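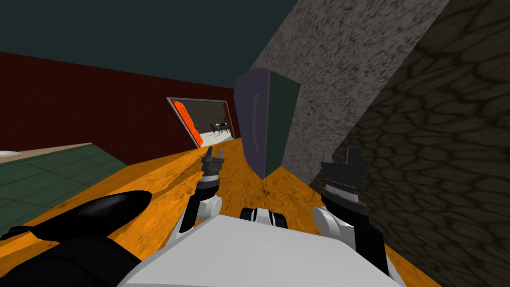

Le plan de travail, ce faux ami

Les cuisinistes ne jurent plus que par l'îlot central. Beleo en place un dans 18 des 20 cuisines de son catalogue d'août, y compris dans des pièces où l'on peine à ouvrir le four. Facturé 2 676 euros sans la pose, le modèle d'entrée promet de « réunir la famille ». On demande à voir. Sihan Guo, architecte d'intérieur chez Laaksonen, en a fait retirer deux cette année – ses clients y posaient surtout le courrier. Une table de 50 centimètres de large leur a suffi.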